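Two Months of Teaching a Robot to Tidy Up Around a Sink

Jul 17, 2023

I keep promising people at work that I'll write down how the data gathering has been going, and then a weekend comes along and the garden wins. So, with a big mug of tea next to me, let me try to catch you all up before I forget the small stuff (which is always the stuff people ask me about later!).

For anyone new, I spend most of my days at the Gindstead workshop, driving a robot arm by hand so that a learning system can study how I did it. We call the project Grostix. Every run is one example: I start, I do the task, I stop, and I type in a note. We finished June with 217 runs we were happy to keep, and the goal for the whole set is 4000, so you can see why I've become choosy about my chair.

The first batch was all boxes and cups, and lovely and easy it was too. The plumbing batch is a different animal. Rafia Bugti picked the objects, and she has a real gift for finding shapes that are a nuisance to hold: shiny taps, fat white fittings, big plastic tubs with a bit of water in them. Water was her idea as well, and I grumbled about it for a good two days before I came around. A tub with water in it wants a slow, level sort of handling, and I'd like the system to see plenty of that.

What I've learned, mostly by having my runs sent back, is that I was being far too tidy. I'd set everything out the same way each morning, and my examples all looked like cousins. Sepehr Alipour went through a pile of them over at Flatthorpe and very kindly asked whether I owned a ruler. Now I shuffle the parts between runs, turn the tap a different way, and go for another bit of the rim.
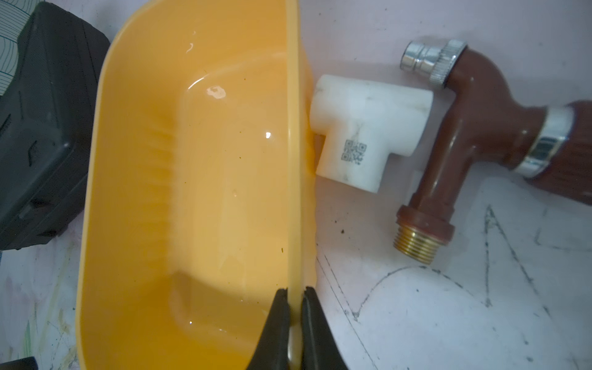 Do you throw away the runs where you make a mistake?

We keep most of them, as long as the note says what went wrong. If I miss a grasp and then recover, that's a useful example of recovering, and it goes in with the good ones. The ones we drop are where I stopped halfway or typed the wrong task name, and there were 9 of those in June, all mine, I'm sorry to say.

Next up is the Vergara set, with smaller parts and, I'm told, a lot of hose. Rafia has been collecting lengths of it in a bucket under her desk and won't let me look yet. I'll write again once I've had a proper go at it.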